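4 Jan 2026 - Trorkdale bench notes, papering

Back at it after the break, and I am glad to say the paper has held. I half expected to walk in and find a sheet of damask lying on the floor like a dropped towel, but no, everything is where we left it. Cengiz Özkan gets the credit for that - he talked me into the thicker paste back in September and I grumbled the whole time.

For anyone picking this up after me: the back wall has the cream and taupe damask, the one with the big medallions running in stripes. The side walls have the beige with the brown flowers. I did want one pattern all the way around, but the Kozan roll ran short by 20 cm and I wasn't going to order another whole roll for that. Now that I've lived with it a little I like the two together. My grandmother's hallway had something very close to the beige one, so I may not be a fair judge.
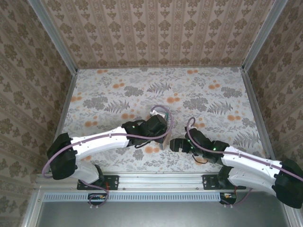 Damask at the back, brown florals on both sides, fern print on the floor.

The floor took me longest. It's the pale sheet with the gray ferns and the orange dots, from the Kununetti sample book, and I went through 6 test pieces before I had one that would lie flat. What worked was leaving it unrolled overnight with books on the corners, then tucking the edges under the thin metal strips a little at a time - start at the back and work forward. Don't try to do it in one go. I did, twice, and creased it both times.

Corners next. Because the side walls angle in toward the back, a straight cut leaves you with a sliver at one end, so make a paper template first and trim with a fresh blade. I wrote the angle on the lid of the paste tub, which Cengiz has since recycled, so that will need measuring again (sorry!).

Still to do: order more paste from Skondidum, the 700 g tub this time, and label the leftover rolls before they get mixed up with the gift wrap. Cengiz would like a plainer floor for the next round, something without dots. I'm fond of the dots, but I've promised to look at his samples with an open mind.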